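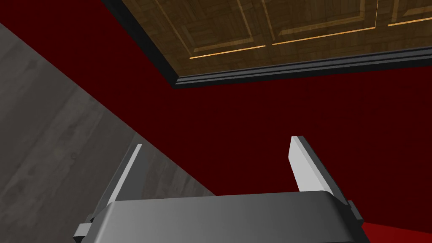 Wrist camera view from the simulator, parallel gripper open, nothing held. Default room.

Gripper comparison in simulation: Grikel two-finger vs. Pretorius wide model
Forum: Manipulation and End Effectors > Evaluation and Testing

Posted by s_aitali

Colleagues,

Our laboratory is preparing a recommendation on which gripper to purchase for two teaching arms. Before any hardware is ordered, we have been asked to submit a comparison carried out in simulation. The candidates are the Grikel two-finger parallel gripper and the Pretorius wide model. Both are mounted on the same simulated arm and driven by the same Trenari controller, with identical gains.

The test set consists of 26 household objects. Each gripper attempts every object from several starting poses, for a total of 4000 grasps per gripper. An attempt is counted as successful if the object is lifted and remains between the fingers until the arm reaches the hold position. Lighting and room textures are changed between batches. The attached view was taken in the default room, with the dark red wall and the paneled ceiling.

Preliminary results are as follows. The Grikel completed 70 percent of its attempts. The Pretorius completed nearly the same share, but its failures are concentrated in thin objects lying flat, whereas the Grikel fails more evenly across the set.

I would be grateful for comments on two matters. First, is the camera placement acceptable for a comparison of this kind? The palm housing takes up most of the bottom of the view, and I am concerned that the object is hidden during the final approach. Second, has any member compared simulated and physical results for either gripper?

Souad Ait Ali

Posted by hk_endeffector

Thank you for a clearly stated procedure. With respect to the first question, I would not accept this placement for a comparison. The camera is behind the palm and slightly below it. Whatever passes close to the palm in the last part of the approach will be blocked by the housing, and the amount blocked will differ between a narrow gripper and a wide one. You would then be measuring the camera mount together with the gripper.

I would recommend moving the camera outward along the wrist flange and tilting it toward the fingertips. The same offset should be used for both models and stated in the report.

Posted by DeltaBench

I must disagree with the previous reply in part. A purchaser will be using the gripper with a wrist camera in the position the mounting hardware allows. If the wide housing blocks more of the view, that is a property of the product and should count against it. Moving the camera to an ideal position produces a fair test of something no student will ever operate.

My own preference would be to report both placements separately.

Posted by hk_endeffector

The position allowed by the mounting hardware is known only if the mounting hardware has been modeled. I see nothing in the first post to suggest that it has. Until then the present placement is simply a default value, and I would hesitate to call it a property of any product.

Posted by s_aitali

The second reply from hk_endeffector is correct. The offset is the default supplied with the simulator, and the manufacturer's bracket is not included in our model. I will request the drawings. In the meantime I shall run one batch with each placement, as DeltaBench proposes.

Posted by r.oduya_lab

I would like to raise a separate point concerning appearance. In the attached view the inner faces of the fingers are rendered very bright, close to white, while the housing stays dark. If your grasp policy takes camera images as input, it may be using those bright faces as a cue for finger position. We had this difficulty in our own work last November. The policy performed well until the overhead light was changed, after which it closed the fingers too early on a large number of attempts.

Does your lighting variation include the direction of the light, or only its strength?

Posted by s_aitali

Strength and color only. The direction has been fixed from above throughout. The policy does take images from this camera, together with the finger position reported by the controller.

Posted by r.oduya_lab

In that case I would vary the direction before drawing any conclusion about thin objects. The Pretorius fingers are broader, and their inner faces will fill more of the image. The pattern of failures you describe could come from the policy as easily as from the finger geometry.

A simple check is available. Run the thin objects again with the grasp pose supplied directly, without the camera. If the Pretorius still fails on them, the cause is mechanical.

Posted by mendel_w

Regarding the second question in the original post: our department owns two Grikel units and has compared them with simulation, although on a smaller scale. We used 14 objects. The ranking of easy and difficult objects was well preserved. The success rate was not. Physical results were lower for every object with a smooth surface, and we traced most of the difference to the friction value assigned to the finger pads. The default value is generous.

I would also caution against using the same controller gains for both grippers. The Trenari controller was tuned by its authors for a light end effector. A heavier gripper with unchanged gains will overshoot slightly at the end of a fast approach, and a slight overshoot is enough to push a thin object out of position.

Posted by DeltaBench

On the matter of gains I would argue the opposite. Once each gripper receives its own tuning, the result depends on how much time was spent tuning each one. Identical gains are at least something a reader can verify. If retuning is permitted, the report should give the hours allotted to each gripper and the method used, and in my experience such reports seldom do.

Posted by mendel_w

A reader can verify that the gains are identical and still be misled by them. The approach error at the fingertips is the quantity that should be held equal. Set a limit on it, tune each gripper until the limit is met, and stop there. The time spent then has little bearing on the outcome.

Posted by DeltaBench

I can accept a fixed error limit. I would ask that the untuned results be retained in an appendix.

Posted by kv_newmember

Please excuse a basic question. The background in the attached view seems elaborate for a gripper test, with wood texture on the gray surface and gold lines on the ceiling. Is there a benefit to this over a plain background? Our own simulation uses an empty gray room and runs considerably faster.

Posted by r.oduya_lab

For a test in which the pose is supplied directly, there is no benefit, and the plain room is preferable. For a policy that relies on images, a plain room tends to give results that are too favorable. Edges such as the dark molding against the wall are the kind of detail that a weak policy will confuse with part of an object or a finger. I would keep the textured rooms for the image-based runs and use your gray room for everything else.

Posted by s_aitali

I thank all members for their replies. The revised plan is set out below for the record.

The thin objects will be run first with supplied poses, in a plain room, for both grippers. The image-based runs will then be repeated with the direction of the light varied and with both camera placements. The pad friction will be lowered for all runs - I would appreciate it if mendel_w could share the value that best matched the physical units. Gains will be tuned to a common fingertip error limit, and the original results will be kept in an appendix.

The purchasing office at our Skunthorpe site has agreed to extend the deadline, so there is sufficient time to complete this work.

Posted by mendel_w

I will send the friction value by private message, together with the pad material and the cleaning procedure we followed. Please note that it applies to new pads. Ours became noticeably less reliable with wear, and I do not have a figure for that.

Posted by hk_endeffector

One addition to the plan. Please record the stage at which each failed attempt was lost: approach, closing, lift, or hold. A single success rate will not allow you to separate the camera question from the friction question, and repeating the full set later would be costly.

Posted by s_aitali

Agreed. The log already stores the finger position and the arm state at each step, so the stage can be recovered for the earlier runs as well. I will post the table once the supplied-pose runs have finished.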